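Study Library > Household Management > Part 3 > Chapter 19

Print this page
E-mail this page

Chapter 19
Measuring and Portioning in the Small Kitchen

Most people who cook at home measure very little. They know the pan, they know the people who will eat, and they add what looks right. In a small commercial kitchen this approach causes difficulties within days. Two cooks working from the same recipe produce different soup, the dry stores run out before the order is due, and the price on the menu no longer covers what is on the plate. This chapter deals with the ordinary business of deciding how much, and of making sure that the answer is the same tomorrow.

The chapter follows on from Chapter 18, where we looked at storage and the rotation of stock. You will need the stock sheet you prepared there for the exercises in the last part.

Measuring by volume and by weight

There are two common ways of measuring dry goods. The first is by volume, with a cup, spoon or scoop. The second is by weight, on a scale. Volume is quick and needs little equipment, but it depends on how the goods settle. Flour that has stood in a bin for a week is denser than flour that has just been sifted, so a level cup of one will weigh more than a level cup of the other. Salt varies with the size of the grain. Rice and dried beans vary less, and for these a cup is usually good enough.

Weight does not have this fault. A scale takes longer to set up and must be checked from time to time against a known weight, but once it is in place the work goes quickly. Most kitchens end up using both methods: weight for baking and for anything expensive, volume for rice, pulses and stock. 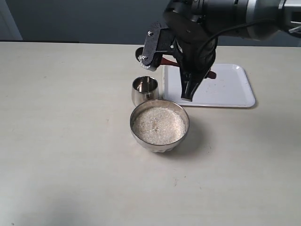 The standard portion

A standard portion is the amount of a food that one customer receives, fixed in advance and written down. It should be given in a unit the person serving can use. A recipe card that says 'a portion of lentils' is of no help to someone on the first day of the job. A card that says 'one level ladle, size 6' can be followed by anyone who has the ladle.

Portions are set by trial. Cook the full recipe, serve it out with the chosen utensil, and compare the number of plates with the number expected. If there is food left over, either the utensil is too small or the recipe is too large. It is better to change the recipe, as utensils come in fixed sizes and the staff will already be used to them.

The kitchen at Wamari, a lunch canteen we shall return to throughout Part 3, is a useful case. When it opened, each cook served with whichever spoon was nearest. A check made in December found that the rice served from one end of the counter weighed almost twice as much as the rice from the other. The customers had noticed long before the management did, and the queue had moved accordingly.
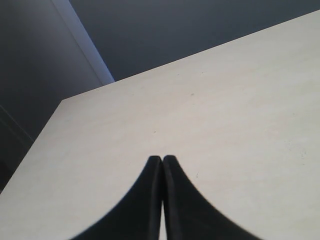
Raluca Tănase takes a different view of such checks, and says that a canteen should leave its cooks some freedom at the counter. In her experience people's appetites differ more than their patience, and a second spoonful given without being asked for costs less than a plate sent back half full. She would fix the portion for meat and fish and leave the rice alone.

Both positions can be defended. What matters for costing is that the decision is made once and recorded. If the cooks are free to add rice, the extra must appear in the price – it cannot be treated as waste and forgotten.

Utensils and their care

Keep one set of measures for dry goods and another for liquids. A damp cup carries flour away on its sides, and the next person to use it gets a short measure. Hang scoops close to the bins they serve. A scoop left inside the bin gets buried, and its handle carries whatever was on the last hand that held it.

Metal measures last longer than plastic ones and keep their shape in hot water. Dents matter. A cup that has been dropped often enough will hold less than it did when new, and the difference is hard to judge by eye. Test doubtful cups by filling them with water and weighing it.

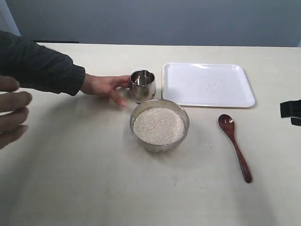
Exercises

1. Using your stock sheet from Chapter 18, mark each dry item V (measure by volume) or W (measure by weight). Give a short reason for any item you found hard to place.

2. Fill a cup with flour straight from the bag, level it and weigh the contents. Repeat with sifted flour. Do this 3 times for each and record every result, including any that look wrong.

3. The Wamari canteen served 301 lunches in one week. Explain what else you would need to know before you could say how much rice to order for the following week.

4. Write a recipe card for a dish you cook often. Give it to another student to follow without your help, and note each point at which a question is asked.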